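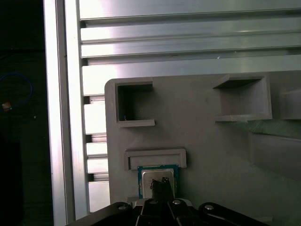
CPU on its way into the gray holder. Slot's open at the bottom, so mind your grip.

melosholm
Spent Friday swapping processors in old Dell towers. The plan is to get the lot tested by June. Opinions welcome, as if I could stop you.

skerkusport
What's the gray plate for? I keep mine in an egg carton and have done for roughly 1,000 chips.

melosholm
Parking. An egg carton is fine until you sneeze.

sutcliffe_k
Before anyone gets excited about holders, did you clean off the old paste? Last batch I bought had enough on it to ice a cake. I start with the lid, then the area around the socket, then
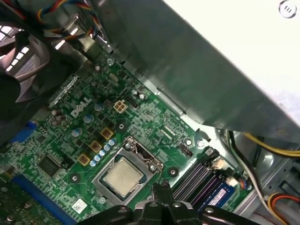 the underside, which you look at and do not touch. Takes me 5 minutes a chip. My wife says 50.

darkum
Disagree on the order. Memory out first, always.

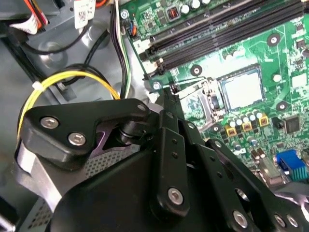

Memory first gives your knuckles somewhere to go. These cases were designed by someone with very small hands and a grudge. Look at the board with no sticks in the slots and the socket sitting empty: plenty of room to work. Leave the RAM in and you're doing keyhole surgery.

skerkusport
I leave it in. Never lost a stick.

darkum
You also use an egg carton.

melosholm
I've done it both ways and sworn the same amount. The lever is what gets me. It goes up like a mousetrap.
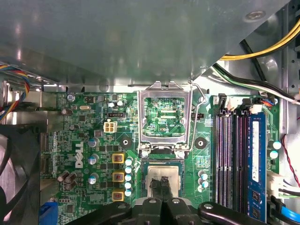 Lever up, load plate open, chip just below the socket.

sutcliffe_k
Check the notches before you let go. Bent pins are forever.

skerkusport
Bent pins are a Saturday with a needle. Forever is a bit strong.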